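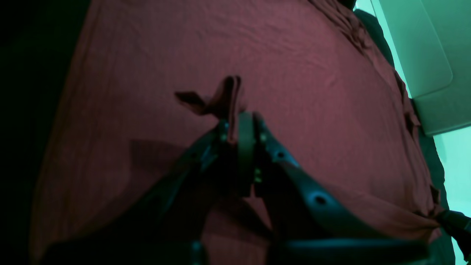
Maroon fabric with one fold pinched up into a small peak.

Storkance will open its first community folding room in November, giving families a bright, roomy place to sort, fold and pack donated clothes together. Doors open at 9 a.m. at the Manríquez building, and everyone is welcome for an hour or the whole morning.

The room grew out of a clothing drive that brought in 346 T-shirts, far more than the group's old back office could hold. Long tables now run the length of the space, with shelves for finished stacks and a corner for mending.

“Folding is the part of a clothing drive people rush through, and I love it,” said Natália Doležal, who leads the project. “You lay a shirt out, pick up one bit of cloth, smooth the rest – and after ten or twelve of them your hands just know what to do. It's a lovely way to spend a morning with your kids!”

Short lessons will cover T-shirts, sweaters and fitted sheets. Gumaro Ponce, who teaches the sheet class, has already tried it out with his neighbors. “We had a great time and one very lumpy sheet,” he said.

Folded clothes will be packed into 148 boxes and handed out through the Vumlow winter closet. Clean clothing in all sizes can be dropped off at the front desk until noon – children's sizes are especially needed this year.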